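**Sturkitz Reading Journal – the big one**

I've been keeping reading journals since middle school, and this is the one I always wanted and could never find. So now it's in the shop! The Sturkitz has 252 pages, and 105 of them are full book entries, with the rest split between a wish list, an index at the back and plain dotted paper for when you get carried away (I always get carried away).

Each entry gives you room for title, author, translator, dates, favorite lines and a big open box for whatever you're thinking at 1 a.m. There's a small strip along the bottom for rereads too, so your third trip through the same fantasy series doesn't need a whole new page.

### What's inside

- 252 numbered pages, thread-sewn, and it lies flat from page one
- 105 book entries
- Series tracker for long sagas – 12 books per row
- Two ribbons, green and gray
- Pocket inside the back cover for bookmarks and library slips

### The paper

Paper is 111 gsm from Śliwiński, slightly cream. Fountain pens are fine. Wet brush markers will show through a bit, so try the test page at the back first. Elżbieta Szczepańska drew the chapter ornaments, and the little fox on the index page is my favorite thing in the whole book. 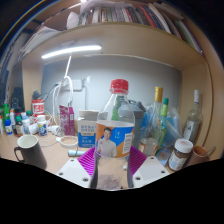
### Covers and refills

Choose Adent (dark blue cloth) or Kilo (rust cloth, a little rougher to the touch). Both take the same refill block, so you can keep your cover and start fresh. Refills are back in June.

Orders in by Friday noon go out the same day. If you'd like a name stamped on the front, type it in the notes box exactly as you want it – accents are no problem!

Marlene Barros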